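Larkstead Home Swap – Your Questions Answered

Last updated 2023-10-08

We get a lot of lovely emails about how swapping works, and quite a few of them ask the same things, so we've put the answers on one page. Do read to the end before writing to us (though we never mind a note!).

What is Larkstead, exactly?
It's a household goods swap. You bring in things you no longer need – baskets, lamps, dishes, picture books – and you take home things other people have brought. No money changes hands at the table, and it doesn't have to be the same day.

How do I label what I bring?
A plain word or two by hand is perfect. Please write what the thing is meant to hold or do, so whoever picks it up next has an idea where it might go in their own kitchen or study.
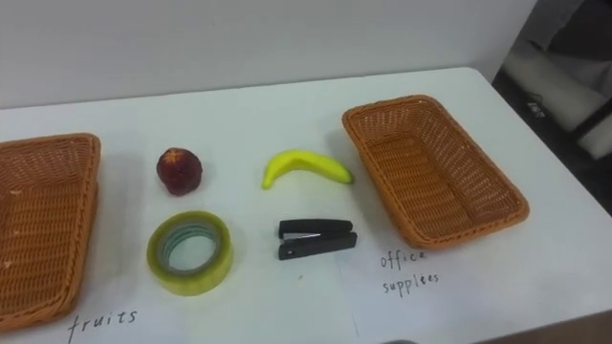
Woven baskets on the table, with "fruits" written by hand near the one on the left.

Is there a limit on how much I can bring?
Up to 10 items per visit, and a set of matching bowls counts as one item, which seems to please everybody. If you're clearing out a whole house, write to us first and we'll find you a quieter slot. We had 80 households come through in September and the hallway did get rather snug.

Do things need to be clean?
Yes, please. Baskets are the ones people forget, so give them a good shake outdoors and go over the weave with a soft brush. 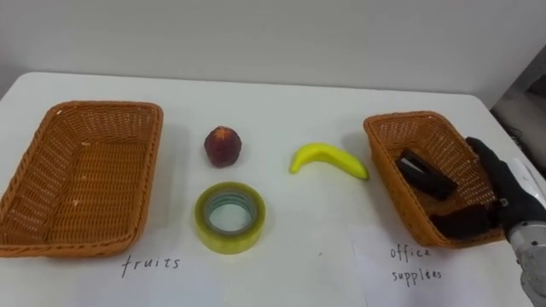 Glass and china should be washed and dried at home too, and wrapped in newspaper for the trip over. We do have a sink at the Flisbridge hall, but it's a tiny one and the line for it gets long.

Can I bring furniture?
Small pieces only, meaning anything 2 people can carry up the front steps without grumbling. For bigger things we keep a notice board by the door, and you're welcome to pin up a card.

What if I change my mind about something I took?
Just bring it back next time! It goes on the table again and doesn't count toward your limit. 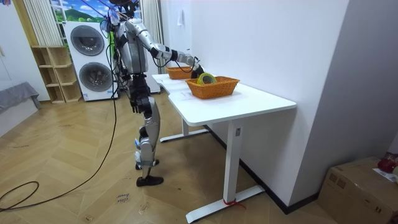 Venla Kettunen wrote to say that she has returned the same fruit bowl twice and taken it home three times, and would we please stop letting her near it. We will do no such thing, Venla.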